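Measuring Backlash in a Small Spur Gear Pair

Backlash is the free movement between mating teeth. Too little causes binding and heat. Too much causes noise and positioning error when the load reverses. The method below applies to external spur gears on fixed centers and needs a dial indicator with a magnetic base.

Clean both gears with solvent and a nylon brush. Check every tooth for burrs, and remove any with a fine stone. Do not file the working faces.

Fit both gears on their shafts and confirm that each turns freely. Lock one gear against rotation. Set the indicator tip against a tooth of the other gear at the pitch circle, with the plunger tangent to that circle.

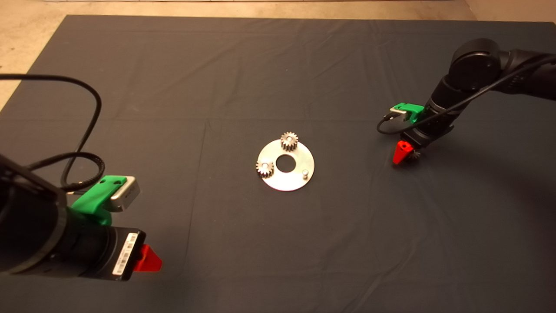
Rock the free gear gently between its two contact points and record the total indicator travel. Repeat at four positions, a quarter turn apart. Use the smallest reading to judge the risk of binding and the largest to judge lost motion. A wide spread between them usually means runout in a gear or a bent shaft.

If the tip cannot reach the pitch circle, clamp a light arm to the shaft and measure there. Multiply the reading by the pitch radius, then divide by the arm length.

After adjustment, apply a thin film of light grease and run the pair at 200 rpm without load. Stop, wipe off the excess and measure again. Recheck after 2,000 hours of service.

Revised May 2, 2022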